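# Does a running mate move votes? A small test in Fledell

Module report, second draft, May

Our starting point was a claim we kept meeting in the reading: that the person in second place on a ticket can bring in voters the candidate at the top can't reach. Party people say it, columnists repeat it, and a fair number of textbooks print it with a footnote to some other textbook. I wanted to see whether it would survive even a modest check.

Fledell elects its mayor and deputy mayor on a joint ticket, so it looked like a handy place to try. At the last contest the Kılıçarslan ticket named its deputy late, from the Bukell side of the river, and the local press treated this as a masterstroke. Bukell had voted the other way for years. The ticket won, and the story more or less wrote itself.

## What we did

We put a short questionnaire to 122 voters, split between Fledell centre and Bukell. Half the forms named both people on each ticket and half named only the candidate for mayor. Everything else was the same. If the deputy mattered, the two sets of answers should differ, and they should differ most in Bukell.
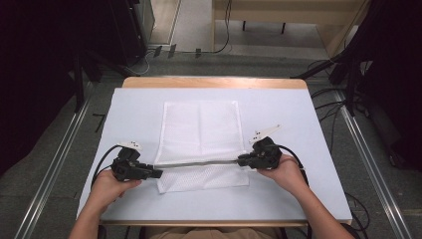 Forms were handed out in the library and outside the Turel shopping arcade, mostly after 4 pm. That gave us plenty of retired people and parents with children, and hardly anyone who works shifts. I don't think this can be brushed aside. Some 60 forms came from Bukell, which sounds tolerable until you split them again by version and by age, at which point you are talking about a handful of people in each box.

## What we found

Very little. In Fledell centre the two versions gave almost the same result. In Bukell the ticket did slightly better on the forms that named the deputy, by 2 points, and a gap that small could come from a few people filling in the form in a bad mood. My group partner would like to call it "a promising sign". I would call it nothing until somebody repeats it with a much bigger sample.

More useful, perhaps, was the open question at the end. We asked people to name the deputy from memory. Plenty could not, including several who had told us two questions earlier that the choice of deputy was "very important" to them. People seem to know what a serious voter is supposed to say.
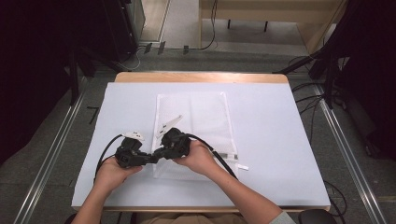 *Two black hand-held devices, held end to end above the table.*

## The winning margin

The ticket won by 700 votes across the whole town, and this is the figure the local press leaned on. It proves less than it seems to. Turnout rose in every ward, the outgoing mayor was not standing, and there had been a long row about bus fares which hurt the other side badly. Any of these could account for 700 votes. We have no way of pulling them apart, and neither did the people who wrote the articles.

## Weak points

- Our sample was picked by convenience.
- We asked after the election, so people already knew who had won.
- The wording of question 3 was poor. "Would you consider" invites a yes from almost anyone.
- Leaving a name off a form does not make a voter forget it.

The last one bothers me most. A proper version would have to be run before the deputies are announced, then again afterwards with the same people. The next mayoral contest would allow this if the department starts early enough, though the question wording should be tested first on people outside the course.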